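Print this page | E-mail this page

Who Paid for the Brinholm Clinic? My Project Report
by Rangi Hollis

I picked this topic in March because my bus goes past the Brinholm clinic every day and the sign out front changed names while I was waiting at the light one morning. It used to say Merrick Family Health. Now it says Loltidel. I wanted to know who decided that and what it cost the county, and my teacher said fine, as long as I used public records and didn't just write down what my aunt thinks (my aunt thinks a lot).

So the first thing I did was ask for the minutes. County meeting minutes are free to read but you have to go to the records window, and the window closes at noon on the one weekend day it opens. I went on a Saturday and came out with 30 pages of copies and a headache. Most of it is people agreeing to talk about things next time!

What the minutes do say is pretty interesting once you dig it out. The county owned the building and Merrick ran the clinic inside it on a lease. When the lease was close to ending, the county asked for bids, and two companies answered, Loltidel and Custico. Custico offered more rent. Loltidel offered less rent but promised to keep evening hours. The county board took Loltidel, six votes to one, and the one vote against was a member who wanted to see the Custico numbers again before deciding. She asked twice. Both times the minutes just say "noted," and I still don't know what she was worried about.

I also read the lease itself, or most of it. Page 2 of the attachment was missing from my copy, and when I went back to ask, the clerk (very nice, very busy) said it was missing from hers too. That page is where the repair costs are supposed to be listed. I wrote to the county and to Loltidel asking for it. The county sent a form letter. Loltidel hasn't written back yet. 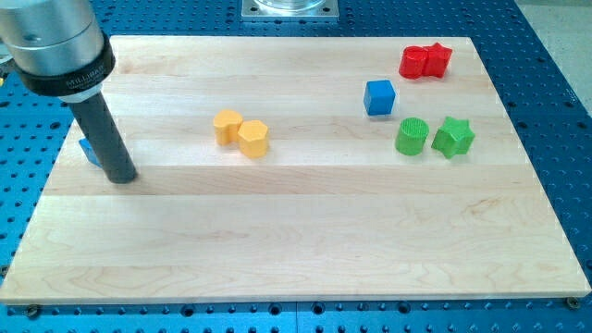
Fig. 1. Wooden board and blue cube on the perforated table.

The part people in town argue about is the evening hours. The lease says the clinic will "make reasonable efforts" to stay open past five. My dad says that's a promise and my aunt says it's the opposite of a promise, and after reading the sentence a bunch of times I'm with my aunt. There's no number of nights in it and no penalty if they stop. The old Merrick lease did have a penalty, $1,000 for every week the clinic skipped its posted hours. I checked both leases side by side and that line is just gone in the new one.

I wanted to find out who took it out. Drafts aren't in the packet you get at the window, so I put in a separate request for those, and I got one draft with the penalty line still in it. It has no name or initials on it, so I can't say who made the change or why. I had a whole paragraph in my first version guessing about it, and I cut it, and I think that was right even though it was the most fun paragraph to write.

I did a small survey too, outside the grocery store, asking people if they knew the clinic had changed hands. Most said yes because of the sign. Hardly anyone knew there had been a second bidder. One man told me he'd never been asked about it and then stood there talking for so long that his ice cream must have been soup – I have two pages of notes from him alone. I know a grocery store survey isn't very scientific. If I did it over I'd write the questions down first and ask them the same way every time, and I'd go on more than one day.

Things I'd still like to get: the missing page, the Custico bid (I only have the rent figure that was read out loud at the meeting), and somebody on the board willing to talk to me. I left messages for all of them. One called back while I was in gym and left a voicemail saying to try again after the next meeting, so I'm going to that with my notebook and I'll add whatever I hear to this page.

Last updated: March

Contact Rangi Hollis | Copyright Rangi Hollis | Back to top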